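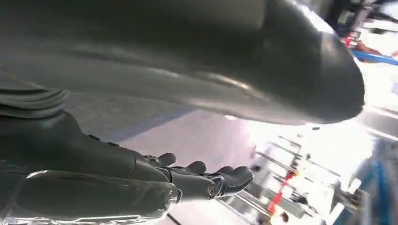
## Allotment water: where we've got to

Quick one as I'm typing this before my shift. November 2020 and we still havent got the new tap on the Drimovier side, sorry, I know. Long version below for those who asked.

The old pipe runs under the middle path and comes up by the Bataineh plots. It leaks. Has done since April, worse now. Abla Qaisi dug down next to the compost bays and found the joint, green and furry, held together with what looks like bicycle tube. She's wrapped it again. It'll do for the winter if people stop standing barrows on it.

Two quotes in for the replacement. First one 2000 all in, trench and three standpipes. Second is cheaper on paper but leaves us to dig the trench, 133 paces of it by my count this morning, clay most of the way. I know which I'd rather. Tell me which you'd rather. Note through the shed door is fine, or ring, not after nine please.

Meanwhile:

- Water goes off at the main stopcock for the winter, first hard frost. Fill your cans before.
- Butts: drain to half. Last year four split.
- Hoses in. Coiled, not slung over the fence, the Cirirville Road gate wont shut with them there.
- Dip tank stays full for now, lid ON.

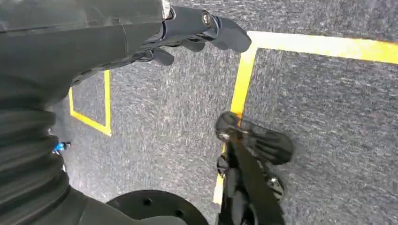

If the trench does end up being ours to dig, best done before the ground goes solid, so we'd want 30 people over a couple of mornings, or fewer people who are very keen. Bring own spade. There are two mattocks in the shed and one decent pickaxe, handle a bit loose. Tea provided, cake if someone bakes it (hint).

Plots 11 to 16, the new line would go along your front edge. Please move anything you're fond of. Rhubarb can be lifted now while it's dormant, split it and pass some on, Abla will take any going. Raspberry canes likewise. Paving slabs stack by the water tank, NOT on the path.

Rent also due. Same as before, 30 for a full plot, half for a half. Envelope with your plot number on it, I had three last year with no number and a lot of guessing.

Seed potato order: Oder have no Charlotte left so it's Nicola or nothing. List is pinned up inside the shed, put your name and how many bags. Onion sets on the same sheet, other side.

Right, got to go. Stopcock key is on the hook behind the door, please put it back there.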